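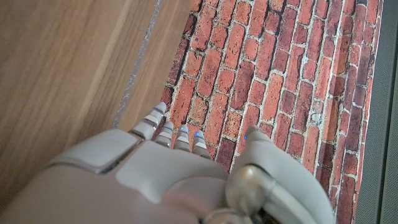

Gintarė Dzene writes that she bought brick pattern for a dollhouse wall, trusted the ad, and the courses still ran downhill by the far corner. Is she doing something wrong?

Probably not. We've had the same trouble with patterns from Kimuneo and from Costache, and both promise "perfect alignment every time." I don't believe either of them. Work on a flat table and measure from the mortar lines, never from the cut edge.

23 shares | 4 comments

Do I need the Zendton alignment kit?

I doubt it. It's a ruler and a sheet of instructions. A strip of plain paper does the same job — fold it once for a straight edge, mark the height of one course on it, and move it along the wall.
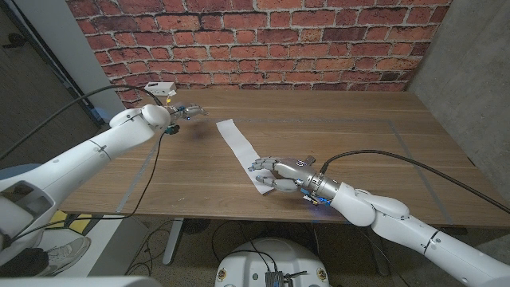

White paper strip, laid diagonally on a light wooden table.

Won't a paper strip stretch?

A little, if you get glue on it. Cut a new one. The people who warn about this usually have a plastic one to sell.

Does the pattern look real?

From across the room, sometimes. Up close it looks like a brick pattern, and I'd be wary of any photo that suggests otherwise. Ramil Saludo dulls his with chalk and likes the result. I've tried it and couldn't tell which half I'd done.

What scale should I buy?

Ask for the height of one brick. "Fits most houses" on the packet tells you nothing, and the Skoltik packet I opened in July didn't match the size printed on it.

Page last changed Sep 22, 2009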